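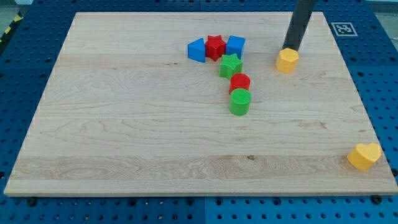 Reviewed by Delphine Boateng
18th October
Filed under: Kitchen, Care & Cleaning

I have been oiling cutting boards for longer than I've been any good at cooking, and for most of those years I used plain mineral oil from the drugstore. It's cheap, it works, and I have nothing bad to say about it except that I was always doing it again two weeks later. So when my neighbor Cengiz Tatlı came back from a trip with a tin of Lornberg Board Wax and pressed it on me (he is a very generous man, and also he had bought two), I was ready to be won over!

Lornberg is a blend of mineral oil and beeswax, sold in a 500 gram tin that will outlast most marriages. It's stiff when you first open it, about like cold butter, and it wants a warm kitchen. I tried it in January on my old bread board and had to stand the tin in a bowl of hot water before I could get a decent scoop out. Now that I've had it through a summer as well, I can tell you it behaves much better in July.

You rub it in with a soft cloth, along the grain, leave it overnight and buff it off in the morning. Pale woods like maple take it beautifully, and they don't go orange the way mine did with a walnut oil I once tried from Frade. The smell is faint and honeyed and gone by lunchtime. Water still beads on the bread board after a month of daily use, and I am not gentle with it.

My complaints are small ones. The lid is a misery with greasy fingers, and the cloth that comes in the box sheds lint, so use an old T-shirt. I'd also love a smaller tin for people with one little board and no patience.

If you only oil your boards twice a year, stay with the drugstore bottle. If you fuss over them like I do, get the Lornberg, and open it before you start.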